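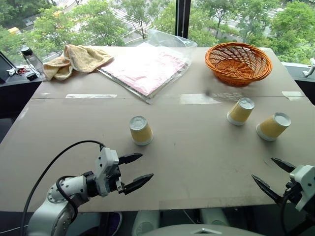

*Drei Pappbecher, mit dem Boden nach oben abgestellt*

# Wie Papier und Pappe entstehen

Text: Diệp Chu, Reihe »Stoffe und Verfahren«, Stand 2020-04-16

Papier besteht aus Fasern. Eine Faser ist ein sehr dünner, länglicher Teil einer Pflanze. Die meisten Fasern für Papier stammen aus Holz oder aus Altpapier. Reißt man ein Blatt langsam durch, werden die Fasern an der Risskante sichtbar. Mit einer Lupe erkennt man sie noch besser.

## Woraus Holz besteht

Holz enthält vor allem drei Stoffe. Der wichtigste heißt Zellulose, sie bildet die eigentlichen Fasern. Der zweite Stoff heißt Lignin. Er hält die Fasern zusammen und macht den Baumstamm hart. Der dritte heißt Hemizellulose und liegt zwischen den beiden anderen.

Lignin wird unter Licht und Luft mit der Zeit gelb. Alte Zeitungen sind deshalb oft gelblich: In Zeitungspapier ist meist noch viel Lignin enthalten. Für Schreibpapier wird es größtenteils entfernt.

## Vom Stamm zum Faserbrei

Zuerst wird die Rinde vom Stamm gelöst. Danach gibt es zwei Wege.

1. **Schleifen.** Das Holz wird unter Zugabe von Wasser gegen einen rauen, drehenden Stein gedrückt. Die Fasern lösen sich, das Lignin bleibt dabei. Das Ergebnis heißt Holzstoff.
2. **Kochen.** Das Holz wird in kleine Stücke gehackt, die Hackschnitzel. Sie werden mit Chemikalien unter Druck erhitzt, bis sich das Lignin löst. Das Ergebnis heißt Zellstoff.

Beim Kochen geht etwa die Hälfte des Holzes in die Flüssigkeit über. Diese Flüssigkeit wird eingedickt und verbrannt. Die Wärme treibt andere Teile der Fabrik an.

Altpapier wird in einem großen Behälter mit Wasser verrührt. Der Behälter heißt Pulper und arbeitet ähnlich wie ein Küchenmixer. Der Pulper im Werk Plomeo fasst je Füllung 597 Kilogramm Altpapier. Heftklammern, Folien und andere Fremdteile werden mit Sieben herausgeholt. 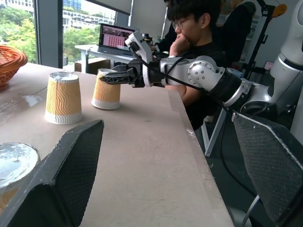

Nach dem Sieben muss bei vielen Sorten noch die Druckfarbe heraus. Dazu gibt man eine Art Seife in den Brei und bläst Luft hinein. Die Farbteilchen haften an den Luftblasen, steigen mit ihnen auf und werden als Schaum abgenommen. Das Verfahren heißt Deinking, vom englischen Wort *ink* für Tinte.

Fasern lassen sich mehrmals verwenden, aber nicht unbegrenzt. Bei jedem Durchlauf brechen einige und werden kürzer. Zu kurze Fasern halten schlecht zusammen und werden aussortiert. Darum kommen immer wieder frische Fasern hinzu.

## Die Papiermaschine

Der Brei, der in die Papiermaschine läuft, besteht fast nur aus Wasser. Die Maschine hat mehrere Abschnitte:

- **Stoffauflauf:** Der Brei wird gleichmäßig auf ein breites, laufendes Sieb verteilt.
- **Siebpartie:** Das Wasser läuft nach unten ab oder wird abgesaugt. Die Fasern legen sich übereinander.
- **Pressenpartie:** Walzen und Filze drücken weiteres Wasser heraus.
- **Trockenpartie:** Die Bahn läuft über beheizte Zylinder, der Rest des Wassers verdampft zum größten Teil.
- **Aufrollung:** Das fertige Papier wird auf eine Stahlwalze gewickelt.

In Plomeo läuft die Bahn mit bis zu 900 Metern in der Minute. Reißt sie, muss die Maschine neu angefahren werden. Das abgerissene Papier kommt zurück in den Pulper.

Klebstoff ist für den Zusammenhalt kaum nötig. Beim Trocknen rücken die Fasern eng aneinander, und zwischen ihnen bilden sich Wasserstoffbrücken. Das sind schwache Anziehungskräfte. Weil es sehr viele davon gibt, ist das Blatt trotzdem fest. Wasser löst diese Verbindungen wieder — ein nasses Blatt reißt leicht.

## Papier, Karton, Pappe

Der Unterschied liegt vor allem im Gewicht pro Quadratmeter. Der Fachausdruck lautet Flächengewicht. Normales Druckerpapier hat 80 Gramm pro Quadratmeter. Eine Probe Karton der Sorte Astus kommt auf 396 Gramm. Ab einem Flächengewicht von 225 Gramm spricht die Norm von Pappe, im Alltag sagt man bei Werten dazwischen oft Karton.

Wellpappe hat einen eigenen Aufbau. Zwischen zwei glatten Lagen klebt eine gewellte. Die Wellen wirken wie viele kleine Bögen und nehmen Druck von oben auf. Legt man 2 solcher Schichten übereinander, wird die Platte deutlich steifer.

Soll Pappe Flüssigkeit halten, erhält sie eine dünne Beschichtung, häufig aus Kunststoff — sie muss beim Recycling wieder von den Fasern getrennt werden.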